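Brikstead Community Help > Workshop and Automation > Rules and good practice

Does a small table-top arm need a written risk assessment if it only handles light items?

Posted by benchrow_tas, April 30, 2018

We have one small arm with a two-finger gripper on a table in a shared workroom. It picks light household goods off the tabletop and puts them in a container. The heaviest item is well under a kilogram. The arm is sold as collaborative, and the maker's booklet says it may be used without a fence "subject to risk assessment".

My manager reads that as meaning the arm is safe as supplied. I read it as meaning we owe somebody a document. There are 11 people with access to the room and only two of us have had any training. The speed limit at the tool is set to 800 mm/s, which was the figure in the controller when we got it. I have no idea who chose it.

What I would like to know is whether a written assessment is expected for something this small, what it has to cover, and whether the speed needs to come down. Please don't just link me to the standard. I have the standard.

3 replies

Vandatari

Yes, write it down. The booklet is telling you that the arm on its own is a part. The finished application is the arm, the gripper, the goods, the table, whatever is bolted or standing on the table, and the program. The maker has assessed the first of those and can't assess the rest. ISO 10218-2 puts that job on whoever does the integration, and in a small shop that is usually the same person who wrote the program.

Weight of the goods is a minor input. The usual injuries with arms of this size are fingers caught between the gripper and a fixed surface, and knocks to the hand or face when someone leans in. Neither depends much on the payload. A light tin held by one corner is a hard edge moving at tool speed, and should be assessed as that.

Cover the following at least:

Pinch points between the fingers, and between the gripper and the tabletop.
Pinch points between the arm and any container it reaches over or into. Rigid metal containers are worse than soft ones.
Edges and corners of each type of item while held.
What happens to a held item on loss of power, and on emergency stop.
Who may enter the work area, and in which mode.
Cleaning, clearing dropped items and teaching new positions. People leave these out and they are where hands go in.

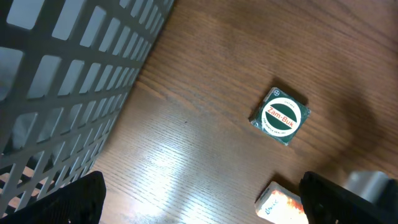
Can the operator clear a dropped item by hand while the program is paused?
A pause is a program state and should not be relied on to protect a hand. Use the protective stop, confirm it on the pendant, clear the item, step back, then reset from a position where the whole work area is visible. If the reset button can be reached with one arm while the other is still over the table, move the button.

On mixed goods, list them by shape and surface and don't try to list every product. Small square tins, flat packets, tubes and bottles behave differently in a two-finger grip. Flat packets lie low, so the fingertips have to come down nearly to the table, and that is your smallest gap. Tins with glossy lids can slip or rotate in the fingers. Set a grip force for each group, write it in the assessment, and lock it so it can't be raised from the operator screen.

On speed, 800 mm/s is not wrong in itself, but you can't defend it if you don't know where it came from. If you are relying on power and force limiting, the limit comes from the contact values in ISO/TS 15066 for the part of the body likely to be hit, worked out with your moving mass. Measure if you can borrow the gear. Until then run it slower and record that the setting is temporary. In manual mode the reduced speed limit of 250 mm/s applies regardless.

mesorer_mike

We've had one of these for ages and never did any paperwork. It stops when you touch it. I think you're overthinking it, just put a sign up. Tape on the floor is good too.

Shojaei

The reply from mesorer_mike should be disregarded. Stopping on contact means the contact has already occurred. Whether that contact is acceptable is the question the assessment is there to answer. Floor tape is fine as an extra measure and does nothing by itself.

I agree with Vandatari and would add a few points from doing this in a similar room.

Check the stopping distance with the gripper fitted and an item held. Ours came out at 60 mm at our working speed, noticeably more than with the bare flange. Repeat the check whenever the gripper or the program changes.

Fasten the container. If it can slide when bumped, the gap between it and the arm is not a fixed dimension and your pinch point entry is meaningless.

Look at your lighting. A strong reflection off a varnished or polished table makes it harder for a person to judge where the fingertips are, and can upset camera-based picking as well.

For the untrained people in the room, the rule should be that they may watch and press the emergency stop, and do nothing else. Put that on one page beside the table. Keep the full assessment in a folder with the revision number on the front, and sign it.

benchrow_tas

Thanks. Speed has been dropped and I've started on the list. The container isn't fastened at present so that goes in first.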